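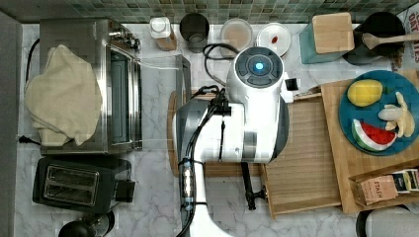
Retraits Kadow est un petit jeu de données sur les frais et les délais de retrait d'une plateforme d'échange crypto, relevés à la main par moi, avec mes sous et ma patience ! Il y a 523 lignes, une par retrait, et un script Python pour refaire les graphiques. Pour les couleurs j'ai longtemps hésité, et j'ai fini par reprendre celles des petits carreaux de mosaïque derrière le plan de travail : le vert éteint pour les retraits passés sans accroc, le gris pour ceux qui sont restés en attente, le bleu-vert pour ceux que la plateforme a annulés. Si vous les trouvez tristounettes, tout se change dans couleurs.py.

Version en cours : 12/6/23

Ce qu'il y a dedans

Le fichier retraits.csv contient les colonnes suivantes : jeton, reseau, montant, frais_affiches, frais_preleves, heure_demande, heure_envoi, heure_reception, statut. Les heures sont toutes en UTC (je me suis fait avoir une fois avec l'heure d'été, plus jamais). Les frais sont dans le jeton retiré, pas en euros. Si vous voulez des euros, il vous faudra une source de cours, je n'en fournis pas.

Attention à frais_affiches et frais_preleves, qui devraient être égaux et ne le sont pas toujours. J'ai 20 lignes où ça diverge. Je les ai laissées telles quelles après avoir relu mes captures – ce ne sont pas des fautes de frappe.

Comment j'ai relevé tout ça

J'ai commencé en mai avec deux comptes, le mien et celui d'Annick Jacquet, qui a bien voulu se prêter au jeu. L'adresse de réception est toujours un portefeuille Tekin, jamais une autre plateforme, pour éviter d'ajouter le délai de crédit de quelqu'un d'autre. Presque 220 retraits viennent du compte d'Annick, le reste du mien. Je n'ai pas publié les identifiants de transaction, donc inutile de les chercher, il n'y a pas de colonne cachée !
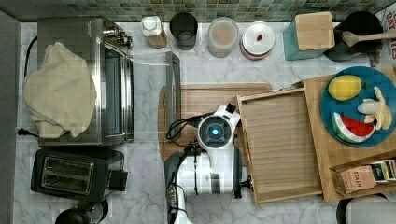 La file d'attente de Kadow mérite un mot, vu le nombre de questions que j'ai reçues dessus. Quand on lance plusieurs retraits à la suite, ils partent par paires, et le troisième attend que la place se libère. Pensez au grille-pain noir, là, sous le petit four en inox : deux fentes, et la tartine suivante patiente sur le plan de travail. Du coup, heure_envoi moins heure_demande mélange le temps de traitement et le temps passé à faire la queue. La colonne rang (2 au maximum pour les retraits sans attente) permet de faire le tri, oui, je l'ai ajoutée après coup et elle est tout à droite.

Limites

C'est une seule plateforme et deux comptes vérifiés, tous les deux en France. Ne vous en servez pas pour prédire ce que vous paierez demain, les grilles de frais changent sans prévenir. Les relevés de Hindlow que j'avais promis sont trop troués pour sortir maintenant.

Pour lancer le script

Python 3, pandas et matplotlib, puis python graphiques.py dans le dossier du projet. Les images arrivent dans sorties/.

Merci à Clotilde Langlois pour la relecture du CSV. Données et code sont libres de réutilisation, citez juste le dépôt. Pour une erreur, ouvrez un ticket avec le numéro de ligne.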